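Drulten rule

The Drulten rule is a working practice for two-armed household robots that handle laundry at top-loading washing machines. It limits grip force on cloth and requires the second arm to stay outside the drum opening while the first is moving.

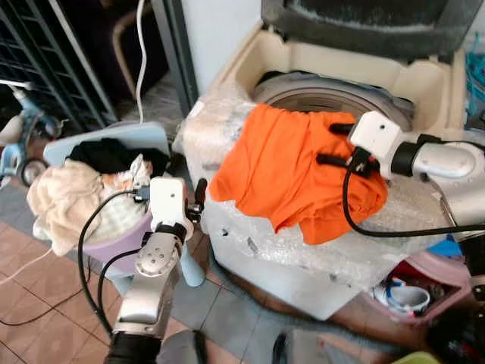 Right gripper holding an orange garment at a top-loading machine.

Under the rule, cables must hang clear of the drum, and the lid must be fully open before either arm reaches in. A garment that snags is released after 2 attempts. The Drosora edition, issued in September, extended the rule to homes. 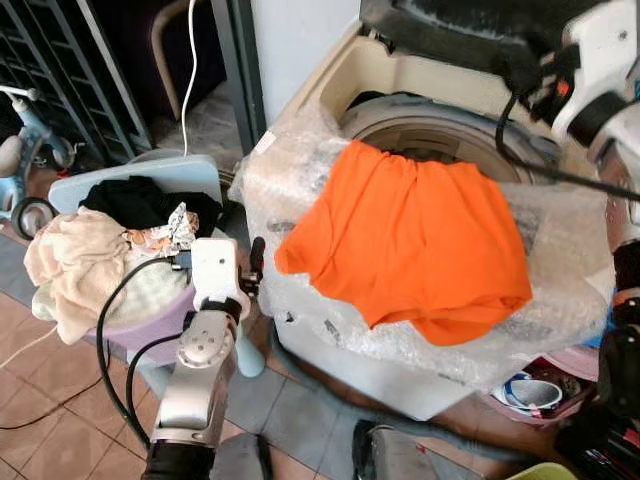

Dušan Kuruc objected that the release limit is too strict for wet towels, which often need a third pull.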